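Unit 4: Joints Between Vertical Members and Wall Panels

Reading before the session: the shrinkage tables in the Kastham course binder, and the notes from Unit 3 on moisture content. The terms tangential, radial and longitudinal are used below without further definition.

4.1 Why wall panels need a joint

A wall lining is made of pieces. Each piece changes size with temperature and, if it is made from wood or wood fiber, with the moisture in the air. The change is small per unit of width but adds up across a run of panels. When the ends of the run are fixed, the movement has to go somewhere: into a gap, into the fasteners, or into the panel itself, where it shows as a bow or a crack in the finish.

The usual approach is to decide in advance where the movement will occur and to give it space. A post, stile or cover strip then hides the gap. The member doing the hiding may or may not carry load. For the purposes of this unit, assume that it does not.

4.2 Estimating movement

For small changes in moisture content, the change in width is taken as

change in width = width x coefficient x change in moisture content

The width is in millimeters and the moisture content in percentage points. For a solid board 1,000 mm wide with a tangential coefficient of 0.0026, a change of 4 points gives

1,000 x 0.0026 x 4 = 10.4 mm

The same formula with a radial coefficient gives a smaller number, commonly near half. Movement along the grain is left out of the calculation in this course. Sheet goods with crossed layers move far less than solid boards, and the coefficient must come from the supplier's data sheet.

Students often enter the moisture change as a fraction (0.04) while using a coefficient stated per point. The result is then too small by a factor of 100. Check the units of the table before using it.

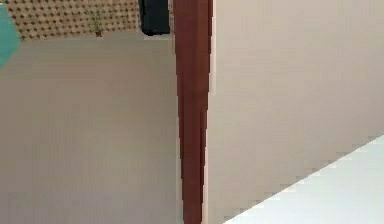 Reddish-brown vertical post
Beige panel to the left, beige wall surface to the right

4.3 Types of joint

Butt joint. Panel edges meet with no cover. Any movement is visible. Use it only with stable sheet material and a painted or filled finish.

Covered joint. A strip or post overlaps both edges. The overlap on each side must exceed the expected movement on that side plus the cutting tolerance. Fix the cover to one side or to the framing behind, never to both panels.

Grooved joint. The panel edge sits in a slot cut into the post. The slot depth has to allow for swelling as well as shrinkage, so the panel should not be pushed to the bottom of the groove at installation — unless it is already at its highest expected moisture content.

Shadow gap. The gap is left open and made wide enough that small changes in it are not noticed. A dark backing helps.

4.4 Color and sight lines

A post darker than its panels draws attention to the line of the joint. An uneven reveal is easy to see against it, and so is a post out of plumb. Where post and panel are close in color, the tolerance on the reveal can be relaxed a little.

4.5 Exercise

A wall 2,000 mm long is lined with two equal solid panels, fixed at their outer edges and meeting behind a central post. Use the coefficient from 4.2 and a moisture change of 4 points. Find the movement at the post for each panel, then the least overlap needed on each side with a cutting tolerance of 2 mm. Show units at every step. Work is due at the start of Unit 5.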